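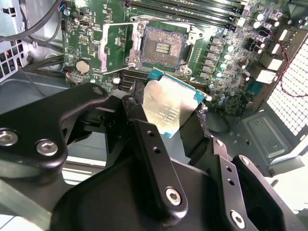
Zaltix is looking for 8 people to take part in a paid trial of its bench kit for computer repair and refurbishment. The kit is a small arm, a two-finger gripper with a wrist camera, and the software that runs them on an ordinary workbench. It is meant for the fiddly part of rebuilding desktop machines, such as bringing a processor to an open socket with the load plate swung back and the lever up, and setting it down without touching the contacts. We have been using the kit in our own workshop at Lotdale since July. We now want it used by people who did not build it.

The trial is run from our unit in Tundport. You would work at one of our benches, on desktop cases we supply, and tell us what the kit does well and what it does badly. You will not be asked to sell it or to appear in any advertising.

What the work involves

Each session lasts three hours, with a break. You set up the bench, load a job on the screen, guide the arm by hand for the first run and then watch it repeat the job. The jobs are processor removal and fitting, memory fitting, coin cell replacement and unplugging small connectors. Cleaning off old thermal paste is still done by hand, and you would do that yourself between runs.

After each job you fill in a short form. We want to know when you stopped the arm and why, whether the instructions made sense, and whether you would have been quicker doing it with your fingers. If the answer to the last one is yes, put yes. The software also keeps a log of each run, including the wrist camera pictures. The camera points at the work and your hands may be in view at times. Your face should not be, and if it is we delete the pictures.

Boards do get damaged. Bent pins are expected and you will not be charged for them.

Who we are looking for

You should have taken apart and rebuilt desktop computers before, either for a living or as a regular hobby. You do not need any experience with robots, and for half the places we would prefer that you had none. You need to be 18 or over, able to stand or sit at a bench for an hour at a time, and comfortable reading written instructions in English. Please tell us if you need the bench at a particular height - two of them are adjustable and the others are not.

We would be glad to hear from people who work in repair shops, school IT rooms or reuse projects. Left-handed applicants are especially welcome, as the stop button is currently on the right and we think it may need to move.

You cannot take part if you work for a company that makes or sells bench robots.

Pay and dates

The fee is £500 for the full trial, which is six sessions over three weeks. If you leave after the third session you will be paid £300. Travel within the county is paid on top, on production of a ticket or a mileage note. Tea and coffee are provided, lunch is not.

Sessions run in the mornings and afternoons on weekdays, with one evening group if enough people ask for it. You can keep the screwdriver set issued on your first day. The kit itself stays with us, though participants who want one for their own workshop will be offered a month's loan when the next batch is built.

Where to find us

We are in the Gökçe Building, at the back of the old dye works. The front of the building has 1869 over the door - ignore that entrance and use the one in the yard. There is level access, a toilet on the same floor and parking for a few cars. Bicycles can come inside.

How to apply

Write to Oğuzhan Güler, trials lead, at the Tundport address, or use the form on our contact page and choose "bench trial". Include a paragraph on the computer work you have done, the days you can manage and how far you would be travelling. A CV is not needed. Applications close on Tue 15 September. We will ring everyone on the shortlist for a short chat, and people who are not chosen will get an email either way. Please say in your application if you would like to be kept on the list for later trials.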